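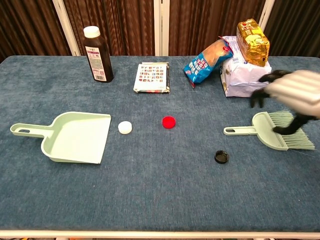

Por Elikem Adjei | 1 dic. 2019 | Taller y oficina

Mantenimiento de calculadoras de sobremesa con publicidad impresa

Las calculadoras de regalo suelen llevar el logotipo en tampografía a una tinta, sin barniz de protección. La limpieza se hace con la unidad apagada y, si el modelo lo permite, sin pila.

Carcasa. Paño de microfibra apenas humedecido en agua con jabón neutro. El alcohol isopropílico ablanda muchas tintas de tampografía – conviene probarlo antes en la cara inferior. La acetona queda descartada: ataca el ABS y el poliestireno.

Zona de marcaje. Pasadas rectas, sin presión, siempre en el mismo sentido. En la Numeo 1215, con área de impresión de 48 mm de ancho, el borde del logotipo es lo primero que se levanta. No aplicar cinta adhesiva encima.

Teclas de goma. Brocha seca de cerda blanda para el polvo y bastoncillo con agua jabonosa para la grasa. No usar siliconas en aerosol, que dejan película y acaban en los contactos. Si una tecla repite cifra, abrir la carcasa y limpiar la membrana de carbón con un bastoncillo seco. El alcohol se reserva para las pistas del circuito.

Pantalla. Los visores suelen ser de acrílico y se rayan con papel de cocina. Soplar el polvo primero y después pasar la microfibra.

Célula solar. Misma técnica que en el visor. En los modelos de alimentación doble, como la Dilero 63, una célula sucia adelanta el consumo de la pila.

Pila. Retirarla si el equipo va a estar guardado más de seis meses. Los restos blancos de una pila alcalina se neutralizan con unas gotas de vinagre; secar bien antes de montar.

Almacenaje. En su estuche, teclas hacia arriba y sin peso encima. Las existencias en cartón se apilan a un máximo de cinco alturas, separadas de la pared.

Artículos relacionados
Cómo quitar restos de etiqueta en plástico ABS
Grapadoras Ballard: desatasco del carril
Bolígrafos Wu: cambio de recambio y muelle
Tampografía o serigrafía en piezas pequeñas

Contacto | Aviso legal | © 2019 | Volver arriba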